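The Ulbridge Notebooks

1. The Boxes

Beatriz Coelho took the job because the letter said the pay would come in advance, and it did. The Ranjbar house stood at the top of Drodcombe, past the post office and the closed school. The poet had died there in the winter. His niece, Tahira Talpur, met her at the door in April with a ring of keys and a cold.

"He stopped writing poems ten years ago," Tahira said. "After that it was only notebooks. The publisher wants a book out of them. I want the house empty so I can sell it."

There were 31 notebooks in four boxes. They were the cheap kind with a stapled spine. Beatriz set them on the dining table in order and put on the lamp. She had edited two poets before, both living, and both had called her at night to argue about commas. She expected this to be easier.

The first notebook was mostly weather. The second was weather and money. He had owed the pharmacy 80 dollars and was ashamed of it for six pages. In the third he wrote that he was reading Ulbridge again and that Ulbridge was still better than he was.

She had read Ulbridge in college. Everybody had. He and Ranjbar had shared an apartment when they were young, and later they had not spoken for most of their lives. The critics had a theory about a woman. There was no woman in the first three notebooks.

At noon Tahira brought in soup and sat down across from her.

"Is it any good?" she asked.

"I don't know yet."

"He was rude to my mother, you know. If that's in there, leave it in."

Beatriz worked until the light went. She typed out anything that could stand alone, a line or a paragraph, and marked the rest with a pencil dot. By evening she had 2000 words, and most of them were about his knees.

She slept in the back bedroom, under a window that would not shut all the way. Tahira lent her an extra blanket and told her which stair to avoid.

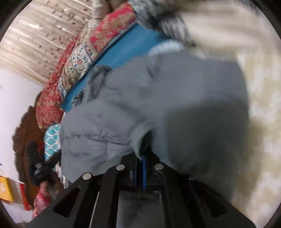 2. Page 255

The publisher was a small house called Zurnent. They phoned in the morning to ask about the quarrel.

"Anything on Ulbridge?" the man said. "That's what people will want."

"He says he's good."

"Anything else?"

She said she would keep looking. Ranjbar had numbered his pages straight through from one notebook to the next, and she was on page 240. She made coffee and went back to the table.

Page 255 had a poem on it. It was the only one so far. It was short and it was about carrying a mattress up four flights of stairs with another man, stopping on each landing to rest, and what they said to each other on the landings. She knew it by the third line. It was in every anthology, and it was by Ulbridge.

There were changes in it. Words were crossed out and put back. On the last line he had tried five verbs before he settled on the one that everybody knew.

She read it again, and then she read the note he had written at the bottom. "Wrote this out from memory to see if I still had it. I gave it to him for his birthday. He asked if he could keep it and I said yes. I did not understand what he was asking."

Tahira was in the hall, wrapping plates in newspaper. Beatriz carried the notebook out to her and held it open. Tahira read slowly, with a plate in one hand.

"I had to learn that one in school," she said. "He came to hear me recite it. I was nine."

"What did he say?"

"He said I went too fast on the stairs."

She gave the notebook back and finished wrapping the plate. The phone rang in the kitchen, and they both let it go. When it stopped, Beatriz sat down at the table again and turned to page 256. It had rained that day, and he had paid the pharmacy.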